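Keeping a Light Wood Worktable in Good Shape

Most of the tables in the shop are pale wood with a clear finish. They look good in a bright room and they show everything: pencil, coffee, glue, the ring from a wet can. The notes on this page cover daily wiping, the common stains, small dents, and when to leave a table alone and ask for help. They work just as well on a kitchen table or a desk at home.

Clear it first

Take everything off the table before you clean it, including the things you plan to put back in the same spot. Wiping around a toolbox leaves a line of grit along its edge, and the next person who slides the box drags that grit over the finish. Put small parts in a tray and set the tray on a chair.

Brush off dry dust before any water touches the surface. A soft bench brush or a dry cotton cloth will do. Sawdust and water make a paste that settles into the grain and dries gray. If the table has been used for sanding, brush it twice, going with the grain both times.

Wiping down

Use a cloth that is damp and well wrung out. If you can squeeze a drop from it, it is too wet. Add a small squirt of dish soap to a bucket of lukewarm water for a table that feels greasy, and use plain water for everything else. Wipe along the grain from one end to the other, fold the cloth to a clean side, and come back. Dry right away with a second cloth.

Skip the following on any clear-finished wood:

- Scouring powder and the green side of a kitchen sponge
- Ammonia glass cleaner
- Bleach
- Spray polish with silicone in it (it makes later refinishing a misery)
- Steam mops and steam cleaners

Look across the table from a low angle when you are done, with a window or lamp on the far side. Streaks, dried glue and fine scratches show up that way when they can't be seen from straight above. 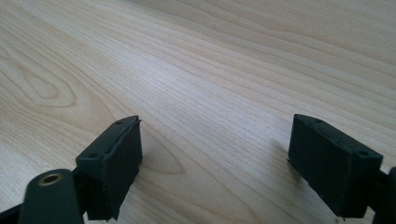

Dretlow Community Workshop | Wood and Finishing Team

On a pale table like this one the grain does a lot of the work for you. Long, fairly straight streaks tell you which way to wipe and which way to sand. Where the grain loops into an oval or rises to a point, don't try to follow the curve with the cloth or the sandpaper. Keep going in the main direction of the board. Following the loops leaves cross scratches that catch the light.

Maple and birch are both common for light tabletops, and both are sold as solid boards and as veneer. If you aren't sure which you have, check the edge or the underside. On solid wood the grain lines run over the edge and show up as end grain on the short side. Veneer stops at the edge, usually at a thin strip of banding. Treat a table you aren't sure of as veneer. The face layer on a veneered panel can be thinner than a business card, and a power sander will go through it in a few seconds.

Water rings and cloudy spots

A white ring means moisture is sitting in the finish and has not reached the wood. Leave it overnight first, as plenty of them fade by morning. If it is still there, lay a dry cotton cloth over it and press with an iron on low, no steam, for a few seconds at a time. Lift and look each time. Stop as soon as the ring fades.

A dark ring means the water went through the finish and into the wood. Ironing won't help. That needs the finish taken off in that area, and on a veneered table it is a job for someone who has done it before.

Glue

Wet wood glue comes up with a damp cloth if you get to it in the first few minutes. Change to a clean part of the cloth often so you aren't spreading a thin film over a wider area. Once it has turned rubbery, lift it with a plastic scraper held nearly flat. Hard glue can be softened by laying a warm damp cloth over it for two minutes, then scraping again. Don't use a chisel. Every bad gouge on our older tables came from a chisel and a glue spot.

Hot glue is easier. Put an ice cube in a sandwich bag, hold it on the blob until it turns brittle, and pop it off with a fingernail or the plastic scraper.

Ink, pencil and marker

Pencil comes off with a white vinyl eraser. Pink erasers can leave a stain of their own on pale wood. For ballpoint, try soapy water first and then rubbing alcohol on a cotton swab, touching only the ink line. Test the alcohol under the table before you use it on top. It will dull shellac and some lacquers at once, and it can soften a water-based finish if you let it sit. The same goes for permanent marker.

Tape residue

Masking tape left on for more than a day or so leaves a sticky stripe. Warm it with a hair dryer on low, then roll it off with your thumb. Whatever remains can be rubbed with a little mineral spirits on a rag, then wiped with soapy water and dried. Lay the rag out flat outdoors to dry before you throw it away, and keep a window open while you work.

Pull tape back low over itself and slowly. Pulling straight up can lift splinters from an edge, and on veneer it can lift more than that.

Dents and scratches

A shallow dent in bare or oiled solid wood can often be raised with moisture. Put a few drops of water in the dent, wait for it to soak in, cover it with a damp cloth and touch the tip of a hot iron to the spot. The fibers swell back up. On a table with a hard clear coat the water can't get in, so leave it. Don't try it on veneer at all. The heat and moisture can let go of the glue underneath.

Light scratches in the finish only can be softened with 800 grit paper, used wet with a drop of soap, by hand, with the grain. Five or six strokes, then wipe and look. The spot will be a bit duller or shinier than the rest of the table. A coat of clear paste wax over the whole top evens it out. If you can feel the scratch with a fingernail, sanding will probably do more harm than good, and a wax filler stick in a matching color is the better choice. Pick the lighter color if you are between two.

Waxing

We wax the shop tables every April. At home, once a year is enough for a table that gets daily use. Put on a thin coat with a lint-free cloth, working on an area about the size of a tray. Wait until it hazes, then buff it with a clean cloth. More wax does not give more shine. It gives a smeary top that holds fingerprints, and you will spend the next hour taking it off.

Don't wax a table that is due for a new coat of varnish. The varnish won't stick.

Sun and heat

Pale woods change color near a window. Maple tends to go yellow, and a mat or a machine left in the same place will leave a lighter patch behind it. Move things now and then, and turn the table end for end when the seasons change if the room allows it. Close the blinds on the sunny side when the room isn't in use.

Set hot glue guns, soldering irons and mugs on something. A scrap of cork or a ceramic tile is fine. Keep a table at least 6 inches from a radiator or baseboard heater. Dry heat on one side will cup a solid top and open up the joints.

Setting work on the table

Put down a mat for anything with metal feet, clamps or sharp corners. Non-slip shelf liner is good for an afternoon but should not stay on for weeks, as some kinds stick to the finish or leave a pattern in it. Felt is safer for things that stay put. Check the felt for grit when you lift it.

Lift things and set them down again. Sliding is how most of the fine scratches get there.

When to ask

Tell the team if you find a bubble in a veneered top, an edge strip coming loose, a dark stain that has gone into the wood, or a top that rocks on its base. Please don't glue anything down yourself in the shop, even if it looks simple. Leave a note in the repair book with the table's location, or speak to Rhona Pollock in the finishing room.

Page updated February 15, 2019

Related tips
Sharpening a cabinet scraper
How to store oily rags safely
Fixing a drawer that sticks
Choosing sandpaper: what the grit numbers mean
Cleaning brushes after water-based varnish
Replacing iron-on edge banding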